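Putting the small stuff away this month. It's February, the tables are full of things that never got a home, and I have until 6 to clear them.

Short thread on what goes where.

Starting point: one open bin, one lidded canister, a purple cube, a banana on a pink plate, and storage with a cream top and a dark brown drawer under it.
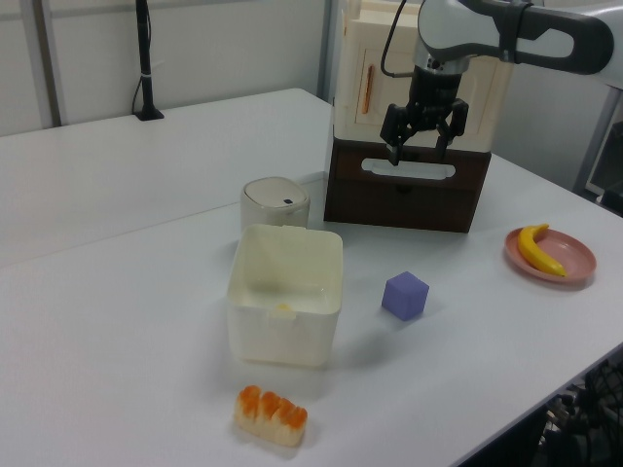
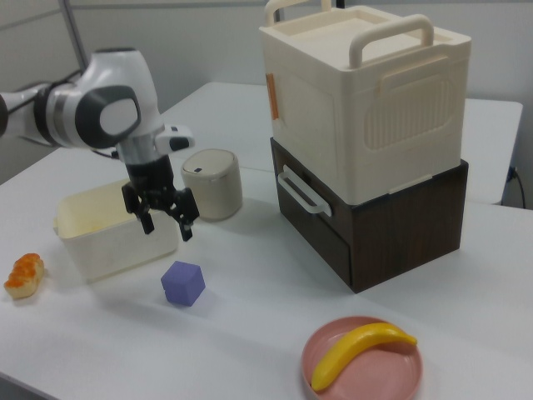
Rule one is that play food stays together. Last year I split it between two rooms and spent a whole afternoon matching it up again.

Rule two, the drawer is for flat things only. Plates, cards, the Doucet puzzle boards. Anything tall jams it.

Blocks go in the open bin. I tried a lidded one from Giser for a while and the lid was on the floor every day by lunch.

Bronwyn Bright asked if I label everything. I label drawers. Open bins don't need it, you can look in.

I do keep a list. It stood at 1,058 pieces in the fall and I want it at 1,000 before spring. Most of what's leaving is doubles.

The Taltau stacking cups are going to my sister. The Plosier train set stays, minus the bridge that broke.

Things with a missing part get one week on the shelf. If the part hasn't shown up by then, out they go.

Next up is the craft shelf. Dried-up markers first, then the glue.

If you have a good way to store puzzles without the boxes, send it to me. Zip bags keep splitting on the corners.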